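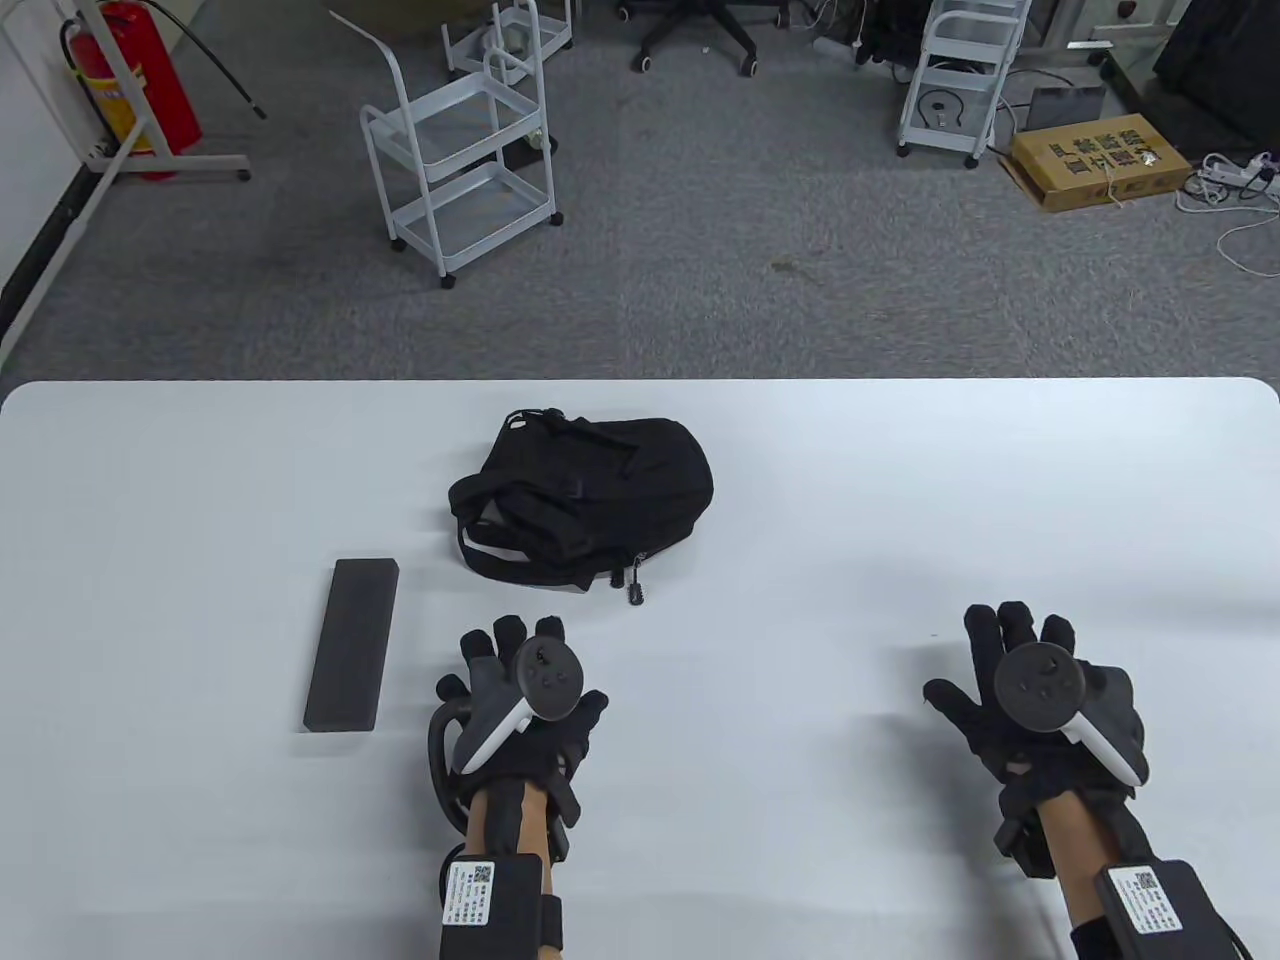
Kit bags and knitwear again, carrying on from the last page. I meant to write this up before lunch and then Neville Rudd caught me in the corridor about the shelving, so some of it is from memory and I hope colleagues will forgive the gaps.

Bags first. The soft black backpack is still the one I like least for packing practice, lovely as it is to carry. Put it down half full and it slumps over, and then you spend your time hunting for the zip instead of filling the thing. My present habit is to lay it on its side, find the zip pull before anything else, and tuck the strap out of the way (I forget the strap nearly every time, and then it goes in with the clothes). Lensa Adugna folds a towel along the back panel to give it some shape, and I must say hers always look better than mine.

Item 2716 in the Elldale list should read "rucksack, small" and I have changed it in pencil. Could whoever has the Heywood list please do the same?

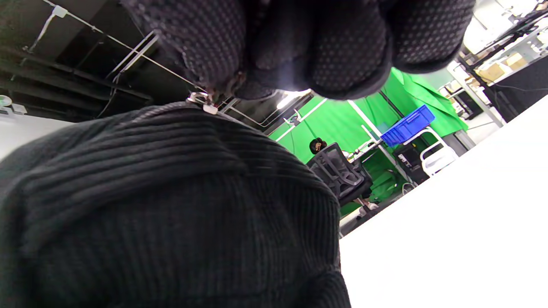
Upstairs room, September

On to the ribbed knits, the dark zipped ones, where I have been slower than I'd like. Ribbing stretches the moment you lift it by one shoulder, and by the time you have it over the table one side is a good bit longer than the other. Lifting by the collar with the zip pull in reach is kinder to it. I tried doing the zip up fully before folding, then halfway, and halfway wins for me, as the front lies flatter and the collar doesn't stand up like a chimney.

Grip gloves help with slippery linings but they do catch on loose threads, so go gently round the cuffs. Must ask Dennis Bloxham if he has any spare pairs in a smaller size.

Rolling against folding: rolled, the knit goes into the bag more easily and comes out less creased, though it makes a fat sausage and you do need both hands to keep it tight.
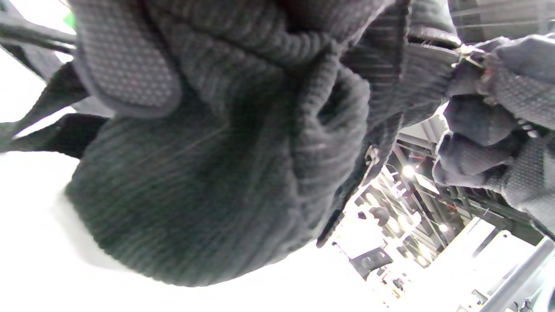 Kristaps Eglītis thinks I am rolling from the wrong end, and that if I began at the hem and finished at the collar the air would have somewhere to go. He would also have the sleeves crossed over the back first. I shall give it a proper try on Sunday when it's quiet, with the Gevier cardigan as well, if it has come back from the wash.

Still to do: new label for hook 94, and return the blue crate.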